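Candle corner on a side table, quick version

Writing this fast before Saturday. Zixuan Li asked how I do the candle display for the front window table at Plamirthorpe and I keep explaining it in bits, so here's the whole thing in one place. Takes me 57 minutes with coffee. Less if your holders are already clean.

What you need

A small raised stand. White is good, perforated top is fine.
Taper holders, a few, not all the same height. I use gold and black.
A candle in a tin with a nice label.
Clear glass cups, short ones.
Something green in a pot. Succulent, small houseplant, whatever is alive.
Filler for the glasses, orange or red if you're doing fall.
Soft cloth.
A bare wood table, or at least a plain one. Patterned cloth fights with everything.

Step 1. Clear the table and wipe it

All the way. Mail, keys, the lot. Then a dry cloth. Polished wood shows every fingerprint once there's light on it, and it's a pain wiping round things later.

Step 2. Put the stand at the back

Middle or a bit off middle. It's your "upstairs." Everything else gets judged against it so do it first and leave it alone. If it wobbles, fold a bit of card under one leg. Mine came from the Makden closeout, no idea if they still do them. A cake riser or an upturned crate would do the same job.

Step 3. Tall thing and short thing

Get your tallest holder and set it in front of the stand, near the center. Then the tin candle next to it on the right. Tall and skinny next to short and fat. Leave a gap between them, they shouldn't touch. Turn the tin so the good part of the label faces the room.

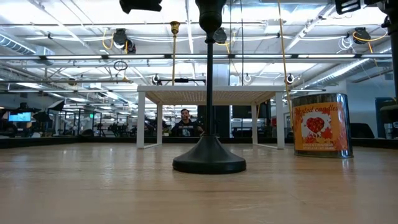 Tall black stand, autumn leaf tin to the right of it, white stand behind.

Walk to the doorway and look back. Then sit down and look again, because thats where people will be looking from. If the tall one splits the white stand dead in half and it bugs you, scoot it over an inch. I left mine.

Step 4. Gold up high, gold down low

This is the bit people get wrong. Both gold ones go side by side and it looks like a church. Split them. One on a back corner of the stand, the other down on the table on the opposite side. Your eye goes across from one to the other.

Check the base on the stand. A wide base needs to sit fully on, not hanging over the edge. Pick them up by the stem, low down, and you won't get prints on the cup part. No candles in yet!!

Step 5. Glasses

Short clear glasses toward the front. Spread them out left and right, don't line them up. Fill them a different amount if you like, I don't measure. 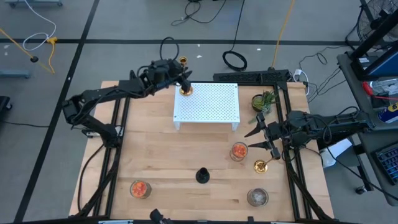
Keep the filler to one color family. Orange-red is easy with gold. I've tried mixing in green and it looked like a salad. One glass with no orange in it is good too, gives a bit of rest. A short black holder down between the glasses helps tie in the dark stuff, otherwise all your black is in one spot.

Plants go to the side of the stand, bunched close. Dark pot if you have one. Spiky next to soft is nice. Keep the leaves well away from anything you plan to light, and same goes for dry filler. If I'm lighting for real I take the filler glasses off the table completly.

Step 6. Tapers in

Push straight down, little twist. If it's loose, wrap a strip of foil round the bottom. If it's too fat, shave it with a butter knife or run the end under hot water for a few seconds. Stand back. Any leaners, redo them now.

Trim wicks to a quarter inch. Don't light anything directly under a shelf or next to curtains. Don't leave the room with them going. You know this.

Step 7. One odd thing

Add one round thing that isn't a candle. I like a tin with a printed lid, leaves on it, clock hand in the middle. The lid is the best part so it wants to be lower than eye level, near the front, where you look down onto it. Lid up, smudges wiped off the side. On the stand you'd only see the rim.
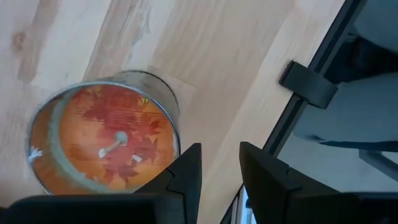 Putting it away

Let everything go cold first. Wax out of the cups with a wooden skewer, never a knife on gold finish. Holders in socks (yes socks), stems all the same way, in a shoebox. Glasses get tissue. The stand goes flat against the closet wall behind the Zesance box. Plants back to the kitchen and give them a drink.

Same setup works in February, just swap the orange filler for white and lose the leaf tin.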